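Home | Projects | Gallery | Equipment | Contact

Skustside Kitchen Cell: What We Plan to Buy

In January we must give the final equipment list to Fernell. Weidong Guo asked me to collect our notes on one page, so the people who sign for the money can see which work the arm has to do.

Grippers. We have 2 and we ask for 4. The price from Clarkemura is 418 dollars for each pair of spare fingers, and shipping is extra.

Tableware. Plastic spoon in the fingers, paper cup and light blue plate on the table.
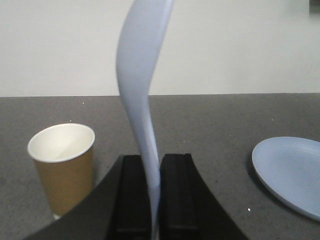
Cups and spoons are cheap, so I put them under small costs, 49 dollars for the month. Titilayo Usman will check if the plates can be ordered together with them.

Syahrul Lumbantobing, 10/22/18

We use cookies to remember your settings. Accept | Read more

© Skustside | Contact us | Back to top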